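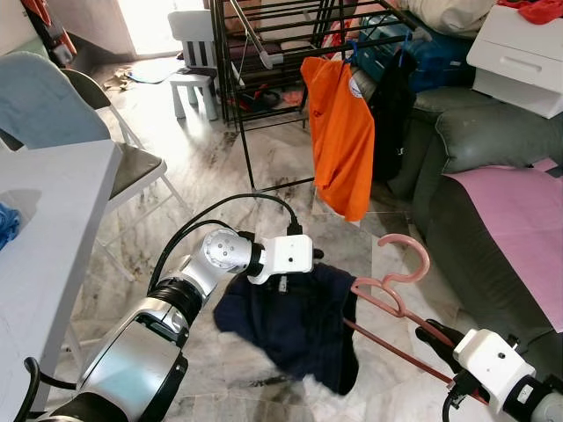
Set the gripper thresholds in Filtano before you tune any arm motion. Open the grasp profile and make two entries, one for rigid items and one for cloth. A pink plastic hanger in the right gripper and a navy garment under the left need different closing limits, so give each arm its own profile. Start the hanger at 128 and the cloth at 30, then save and reload.

Next, turn on the blur filter in the perception tab. It drops head camera images that are too smeared to segment. Leave the window at 5 images. 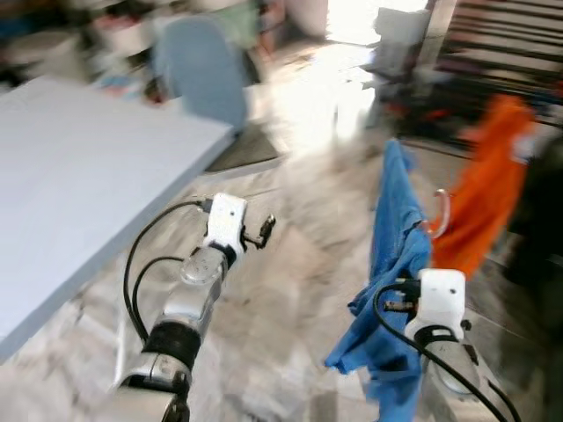

Galindo wrote in to say that the filter also threw out good images on Ritby until the exposure was locked. If you run Ritby, lock exposure first, then restart the perception node and check the log for error 604.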